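Selden Coffee Tables -- Frequently Asked Questions
Last updated September 11, 2021

Is an oval coffee table really better than a rectangular one?
Depends what you mean by better. People will tell you an oval saves space, and I have my doubts. It takes up almost the same stretch of floor as a rectangle of the same length and width. What you gain is the corners, or the lack of them. If you walk past the table forty times a day, your shins will notice. If it sits against a wall, save your money.

Does light wood make a room look bigger?
This gets repeated in every catalog and I have yet to see it proven. Light wood shows less dust than dark wood. That much I'll stand behind. A crowded room with a light table in it is still a crowded room.

How low is too low?
Our Plavitz table stands low, and some customers send it back for that reason. Sit on your own couch and reach forward as if for a cup. If you have to lean until your back complains, you want something taller. Don't trust the "two inches below the seat" rule too far. Couch cushions sink, and the rule was never tested on yours.

Can I put the table in a workshop, studio or other big open space?
You can, and people do. A small table tends to look lost under a high ceiling, though, and bright overhead tubes are not kind to pale wood. Look at it from across the room before you decide on the size.
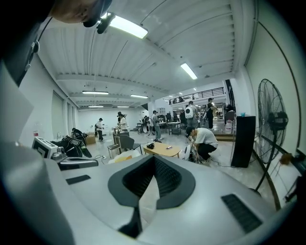 What should I use to clean a light wooden top?
A soft cloth, barely damp, then a dry one. Skip the sprays that promise to "feed" the wood. On a sealed top they mostly sit on the surface and collect fingerprints. For a sticky ring, a drop of dish soap in warm water is plenty.

Are coasters necessary if the finish is water resistant?
Water resistant is a generous phrase -- it covers everything from a spill wiped up in a minute to a glass left overnight. Our finish handles the first. Use coasters.

What is the difference between the Fernitz and the Plavitz?
The Fernitz is a rectangle with a shelf underneath. The Plavitz is an oval with no shelf. The Fernitz costs more and I'm not convinced the shelf earns it, as most of them end up holding magazines until the next move. If you do need storage, get a basket.

Will the color change over time?
Pale wood yellows, some pieces faster than others. Anyone who promises otherwise is selling you something. Turn the table end to end every few months if it stands by a window, and don't leave a runner in one spot from spring to November.

Do you ship assembled?
No. The legs come off, and there are 2 hex keys in the box, both the same size. Tighten the bolts again after a month of use.

Is the Aguirre glass top coming back?
We have no plans for it. It chipped.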